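Do storage baskets make you tidier?

17 Apr 2019

My cousin Khrystyna Kovalchuk has been at me for a year to do the Clumero course. For anyone lucky enough to have missed it, Clumero is a decluttering program. You pay $84, you get a workbook and a set of videos, and at the end of it every object you own is supposed to have what they call a landing place. In practice a landing place is a basket.

I'm a messy person and I wanted it to work. I'm also a suspicious person, so I read the whole workbook before I moved so much as a sock.

The big claim is on page 2. It says the typical household owns 1,558 items it never uses. I wrote to them asking where that number came from and got a friendly reply telling me to trust the process. That is a very exact number for something with no source. Did someone go through the drawers? Does a box of paper clips count once, or do we count the clips?

Then there's the idea that things go missing when they don't have a home. Fine, I can half believe that. But my scissors have a home. They've had the same home since I moved in, and they are never in it, because I use them in the kitchen and the home is in the hall. A nicer container in the hall isn't going to change where I open packages.
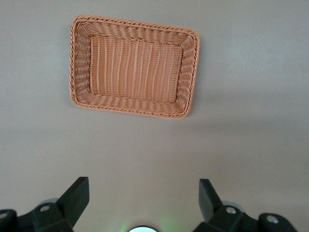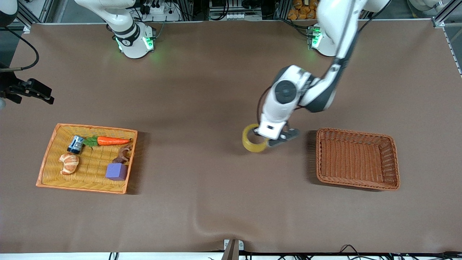
Khrystyna says I'm being difficult and that the baskets are only a tool. Maybe so. She does have a very tidy apartment. She also had a very tidy bedroom when we were eleven, long before anybody sold her a workbook, and I think that matters more than she lets on. The people who love these programs mostly seem to be people who were already putting things away. They'd get good results from a shoe box.

I asked my neighbor Zoia Holovko what she thought, as she did the course last June and posted about it a lot at the time. She told me the first month was great. By the second month she had eleven baskets with a layer of junk in each, and now she had to look in eleven places for the stamps. She still thinks it was worth the money. I didn't argue, but I did notice we were standing up in her hallway because both chairs had coats on them.

What bothers me most is the "20 minute reset" you're meant to do every night. Of course the house looks better if you clean it for 20 minutes every night! That part would work without the videos, the workbook or the landing places. My mother called it picking up your stuff and charged nothing.

I did try the reset, for the record. I kept it up for a week and a half and the living room looked decent. Then I got a cold and stopped, and the mail pile came back to the same corner of the table it has always lived in. I know where everything in that pile is, by the way. The water bill is near the bottom.

Khrystyna has offered to lend me her login so I can watch the advanced module, the one on closets. I said I'd think about it. If anyone reading this has done that one and can tell me what's in it besides more baskets, leave a comment.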